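Tristurgate Community Kitchen
Vacancies

Weekend Kitchen Assistant (part-time)

Location: Pladgate
Reports to: Kitchen Manager
Contract: permanent, after a trial period
Start: October

About us

Tristurgate Community Kitchen cooks and serves low-cost lunches in Pladgate and sends chilled meals out to people who find it hard to get to us. We moved to the Wynne building last year after a long spell in a church hall. The new kitchen has gas and electric ovens, a proper cold room and a separate area for washing up. The dining room seats 40.

We are now looking for a weekend kitchen assistant. The post is new. Until now the work has been shared between the cooks, and they need the time back for cooking.

The job

You will work alongside one of our two cooks. Most of the morning is preparation: peeling and chopping vegetables, weighing out dry goods, portioning puddings and filling trays for the oven. Service starts at noon. During service you will plate up, restock the counter and keep dirty dishes moving. After service everyone cleans down together, and the shift ends when the floor is done.

You will also:

- check deliveries against the order sheet and put them away
- label and date everything that goes into the cold room
- keep the fridge and freezer temperature records up to date
- help pack chilled meals for the delivery round
- tell the cook when stock is running low
- take out food waste, cardboard and glass

This is a standing job with some lifting. Sacks of potatoes and onions come in on a trolley, but they have to be got on to the trolley and off it again. The kitchen gets hot in summer. Please think about this before you apply, and talk to us if you would need something changed to be able to do the work. We have done this for staff before.

Hours and pay

Shifts are 8am to 3pm with a paid break and a meal. You will be expected to work 2 shifts a week, and there may be extra hours during school holidays. Extra hours are optional. Pay is at our standard hourly rate for kitchen staff, which is in the application pack, with paid holiday and a workplace pension. Aprons and hats are provided and washed by us. You will need your own non-slip shoes, and we pay back the cost of these after your first month.

Who we are looking for

You do not need to have worked in a kitchen. We would like someone who turns up on time, can follow a recipe sheet and is polite to customers when it is busy. You should be comfortable handling meat and fish, as both are on the menu most weeks.

A food hygiene certificate is useful. If you do not have one, we will book you on to a course in your first 4 weeks and pay you for the time.

Experience of cooking for people with allergies would be a help. So would a driving licence, as the delivery round sometimes needs cover.
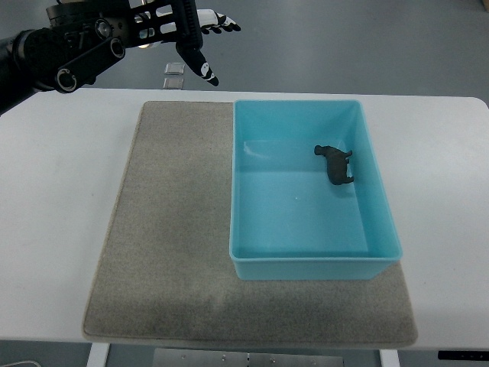

White table with rounded corner, grey floor

How to apply

Ask for an application pack at the counter or by post from Tristurgate Community Kitchen, Wynne Building, Clalberg Road, Pladgate. The form is 2 pages long. We do not accept CVs without a form. If you would find it easier to apply by phone, leave a message at the counter and Arif Tarigan will ring you back and fill in the form with you.

Please give the names of two people who can tell us about you. One should be an employer, teacher or someone you have done unpaid work for. We will not contact them before interview.

Interviews will be held at the kitchen and take half an hour, followed by a short practical task - usually chopping vegetables and setting up a tray. We will see up to 5 people. Bus fares to the interview will be refunded if you bring the ticket.

For an informal chat about the post, ask for Khalil Nimri, Kitchen Manager, between 2pm and 4pm.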